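Filed under: Lab notebook > Wrist camera > Rim detection

2019-09-29

Picking up from Po-yen's handover note. State of things when I sat down: the rim detector in Helmy runs, the approach planner runs, and the two disagree about which side of the rim is outside the basket. Goal for today was to get them to agree and leave the white table config in a condition where Saqib can start his place trials without asking me anything.

Pulled Helmy to the head of the rim branch. Build was clean except for the old warning in the spline fitter about the unused weight argument. Left it alone. Romana has a change pending in the same file and I don't want to make her merge harder.

Replayed the stored set first, before touching the arm. The set is 2396 wrist frames, mixed bowls, bins and baskets, all on the white table. The detector gives a curve and a side flag for each. Curve quality is good on the bowls and on the plastic bins. On the woven baskets the curve jumps between the outer edge of the braid and the inner edge, sometimes between consecutive frames with the arm holding still. The planner takes whichever curve it gets, offsets toward what it thinks is the inside, and puts the release point there. When the curve flips to the inner edge the release point moves by one braid width. When the side flag flips it lands on the table.

Two separate faults, then. Wrote them down as A (edge choice) and B (side flag) and worked on them in that order.

Fault A. The edge stage keeps the strongest connected gradient and throws away the rest. On a bowl there is one strong edge, so fine. A braid has several running next to each other: table to outer strands, outer strands to inner ridge, ridge to dark interior. The last is the strongest in most lighting because the weave right behind the rim is in shadow. With the arm low the near part of the rim goes soft and its gradient drops, so the winner at the bottom of the image can be a different edge from the winner at the top. The connector then jumps across the twist of the braid to join them. You get a curve with a kink in it, and the spline fitter smooths the kink into something that looks plausible and is wrong.

Tried first: larger blur before the gradient. Took out the strand-to-strand edges but moved the outer edge toward the table shadow. No good. Reverted.

Tried second: color split. Table model is fitted on the left strip of the image, everything far from it in chroma counts as object. This is what Tin-yau suggested back in June and I should have done it then. Tabletop brightness varies a lot across the image but chroma hardly does, so the shadow beside the rim mostly stays with the table. The outer boundary of the object mask is the outer edge of the rim with no choosing involved. The braid texture is all inside the mask and no longer matters.

Problem with the left strip: it assumes the basket is on the right. True for the current approach direction, not true in general. Put the strip side in the config as table_strip and made the loader refuse to start if it's missing. Setano is going to call this with the arm mirrored at some point.

Second problem: the finger. It is dark gray and has nearly no chroma, so the color split gives it to the table, with a ragged halo. That would be harmless if it stayed away from the rim, but at some heights it comes close enough that the closing step bridges the gap. Added the finger mask from the calibration folder before the closing step. The mask is for the current opening width only. If somebody changes the opening, the mask has to be regenerated with the script in tools. Wrote that in the config header too.

Third problem: specks. There's grit on the table. Under the old gradient stage it dropped out because the pieces were short. With the color split, the darker specks have noisy chroma and some of them come through as little islands. An area filter removes them. Set the minimum to 30 pixels, checked that no real rim piece is that small, moved on. I wiped nothing down. If the detector can't survive crumbs it isn't going to survive Horkano's bench.

Fault B. The side flag was computed by comparing mean brightness on each side of the curve and calling the darker side inside. Works when the interior is in shadow, and it usually is. Fails when the curve sits on the inner ridge, because then the comparison is partly braid against interior and the highlights on the loops pull it around. It also fails for a white bin on this table, which Leif pointed out when he wrote the thing and left a TODO about. Now that the mask exists the flag isn't needed: inside is the side the mask is on. Deleted the brightness comparison and Leif's TODO with it.

That leaves the rim width. The planner needs to know how far past the outer edge it has to go before it's over the opening. For bowls it's a constant. For the braid I considered measuring it from the image and decided against it today. The near end of the rim looks wider than the far end because of the perspective and the defocus, and I would have to correct for both. Config value per container instead: rim_allowance, in millimeters, 19 for the wicker basket. Measured with calipers at the thickest place I could find and rounded up.

Replayed the stored set again with both changes. No side flips. Edge jumps gone on the woven baskets. Fifteen frames now return no curve at all, where before they returned a bad one. All of them are high views with no table in the left strip, so the table model is being fitted on something else. Returning nothing is the behavior I want there. The planner holds position and asks for another view. Saqib, if you see it sit still at the top of the approach, that's what it is doing, and the log line is "no table in strip".

Then on the arm. Slow approach, speed limit at 15 percent, white table, wicker basket at the right of the view. Saved wrist views along the way and kept one for this page.
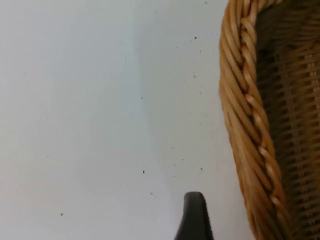
Wrist view, woven basket right, finger at the bottom. Outer braid edge is the one we want.

Notes on that view, because it has most of what made trouble:

The bright spots on the inner ridge are where the old gradient stage liked to anchor. With the mask they don't come into it.

The shadow alongside the rim has a soft outer boundary. The blur version of the detector was drifting toward this. If anyone is tempted to raise the blur again, look at the table side of the braid first.

There's clear tabletop between the finger and the braid, but the strip is narrow enough that I'd keep the finger mask on at all times. I had it switched by height for an hour this afternoon and took that out.

The rim runs nearly straight down from the top and then slants off toward the lower right, and at the top a short piece bends away to the right. The spline fitter wants a single smooth curve and the bend at the top is tight for it. For now the fitter drops any part of the boundary where the turn is over the limit, so that end is lost. We have enough rim without it to place the release point. Romana's change is supposed to allow a corner; when that's in, drop the turn limit.

Timing: mask stage costs more than the gradient stage did, mainly the chroma conversion on the full image. Still inside the cycle. Could be done at half size. Not doing it until somebody complains.

Unrelated to the above but it cost me most of the morning: the Jornesness viewer was showing the curve overlay one image late. I spent a long time tuning something that was already right. The viewer pairs overlays by arrival order and not by stamp. Po-yen knows the code, left him a ticket. Until it's fixed, check overlays from the replay output only.

Committed on the rim branch in three pieces: mask stage, side flag removal, config keys. Old gradient stage is still there behind edge_mode for comparison. I'd like it gone once the place trials have run.

Open:
- turn limit vs. Romana's corner change
- table_strip has to come from the approach direction and not from a file
- finger mask per opening width. Tin-yau thinks it can be rendered from the gripper model. Would be better than the folder of masks
- white bin on white table. Chroma split can't see it, obviously. Keep edge_mode gradient for that container and accept the side flag problem, which means I have to put the brightness comparison back for that mode. Did that at the end of the day, untested
- calipers are back in the second drawer

Saqib can start with the wicker basket and the blue bowls. Not the white bin.

Recent entries
Spline fitter: weights, and why they are unused
Hand-eye calibration after the cable change
Setano interface, mirrored arm, first notes
Release height on soft containers
Replay tool: reading old logs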